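# Key custody: notes for the Friday session

Slide 1. Title up, straight into scope. Threshold signing for the Canthorpe wallet service. No price talk, no mining.

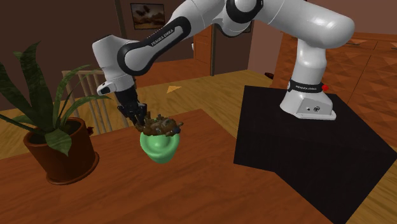

Akihiko Katayama asked in the dry run whether a valid signature shouldn't settle the matter of who holds the funds. Take that up first. A signature shows the key was used on a given message. It carries no information on who used it, or where the key was stored.

Slide 2. Single key, single device. Old Zuven setup. Seed phrase on paper, one copy in the office safe. Loss and theft are the same size of problem. Keep it short.

Slide 3. Shares.
- Key generated in distributed form, never assembled
- 11 share holders, threshold of six
- Shares refreshed each March, public address unchanged
- Old shares destroyed after refresh (someone will ask how; see the Marwat procedure, section 4)

Slide 4. Test results. 1,000 signing requests on the test network, 978 completed on the first attempt. All the others timed out waiting for a sixth holder. No malformed signatures. Say "timed out", don't say "failed".

Slide 5. Replay. Every message to be signed includes a fresh nonce and the chain identifier. Tzanetos has the colour-coded version of this diagram if the projector behaves. Skip the algebra unless asked.

Slide 6. Open items. Heltton's recovery policy still assumes a single custodian and needs rewriting. Holder rotation when staff leave is not yet automated.

Questions. Backup slide 43 has the message format.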